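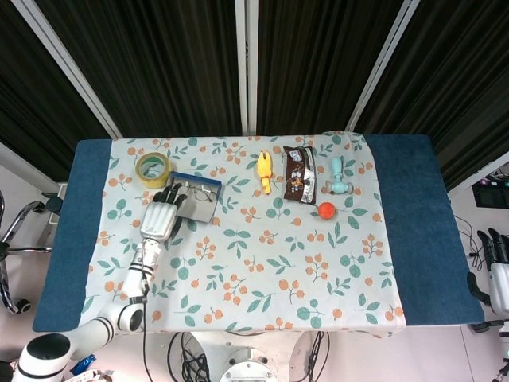
Chapter 4: Small Things on a Table

Aims of the chapter

After this chapter you should be able to put small objects into groups, give a reason for each group, and write a label that another person can use without asking you.

4.1 Where the difficulty begins

Most homes have a place where small things come together. It can be a drawer, a bowl near the door or the end of a table. A roll of packing tape lies there beside a little mirror with a blue frame, then a yellow toy figure, a snack wrapper and a small orange ball. Each of them is easy to name. To say where each of them should live is much harder, and this is the subject of the chapter.

In Chapter 3 we sorted clothes. Clothes help us, for they have sizes and seasons. Small objects do not give such help, and the student must choose the rule before the work can start.

4.2 Three rules for sorting

The first rule is by use. Tape goes with scissors and string. A mirror goes with combs. A ball goes with the toys.

The second rule is by material. It is useful when things must be washed or thrown away, and it puts the wrapper in its right place quickly. However, it can bring a plastic toy and a plastic spoon into the same box, and few families are happy with this.

The third rule is by user. Radwa Ezzat, who taught home management in Cilonport for 11 years, preferred it in houses with small children. Her students gave each member of the family one tray, and only the things without an owner were discussed.

4.3 Preparing the surface

Lay a cloth before you begin. A felt pad under a printed cloth makes a soft surface, and a ball rolls more slowly on it. A large pattern of leaves and berries looks pleasant, but a very small object, such as a button or a screw, is easily lost in it. For such objects take a plain cloth.

Put the things in one row along the far side and keep the near side free. You will need this space for the groups.

4.4 Words used in this chapter

Group: things kept together under one rule.
Stray: a thing which fits no group at the first sorting.
Home: the fixed place to which a thing returns after use.

Before you read further

Empty one drawer at home onto a cloth. Write the name of every object, also the strays, and bring the list to the next lesson. Do not sort anything yet. In section 4.5 we shall compare your list with the one made by Tetteh Ansah from his kitchen drawer.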